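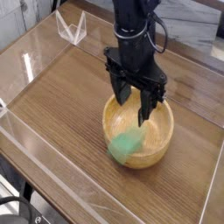

The Cell at Plimow

The call came in on Sunday, January 5, 2025, a little after lunch. I had the ladder out and half the Christmas lights down. The cell at Plimow had stopped, and the message from the night system gave one line: grip fault, joint 6, see cable.

I drove over. The building was locked and the heat was turned down for the weekend. I let myself in, hung my coat on the door and put the arm in hold before I touched anything.

It was a small cell. One black arm came down over a wood-grain table, with clear acrylic around the sides to keep parts from rolling off. The job was to pick up a soft green piece, set it in a wooden bowl, wait, and take it out again. It had done that 988 times since the last service. On the next one the fingers stayed open.

My first guess was the finger screws. I put the hex key on each one and they were all tight. Then I looked at the cable. In December somebody from Tullano had changed it and left the loop too short. You could see a shine on the jacket where it rubbed at the wrist every time the arm turned. I bent it gently with my thumb and the status light on the controller went from green to red and back.

I had a spare in the truck, a Ledum, 59 inches. I shut off power at the box, waited for the fan to quit, and pulled the old cable. The plug was stiff. It came out with a crack that made me swear out loud in an empty room, but the socket was fine.

The new one went in easier. I left a loop on the side of the arm wide enough to put my fist through, then swung the wrist by hand to both ends of its travel. Nothing pulled. I cut the ties flush and wiped the fingers with alcohol.

After that came the part I always dread, which is zero. The old man who taught me did it by eye and hated the software. I used the software. Open, close, open. It wanted an offset of 2 on the left finger and I gave it that. Then I ran the arm down to the bowl at the slowest speed it had and stood there with my hand on the stop button.

The fingers went over the rim and down. They closed on the green piece, lifted it, held it, and put it back.

I let it go 14 cycles. Somewhere in the middle I pulled up a stool and ate the sandwich I had brought for the drive home. My phone buzzed twice. My wife wanted to know if the ladder was supposed to stay in the yard.

I wrote the cable length in the log, and under it, in capitals, LEAVE THE LOOP LONG. On the line for the customer I put Dimitriou, same as always. Then I set the cell back to auto, got my coat and went home to finish the lights.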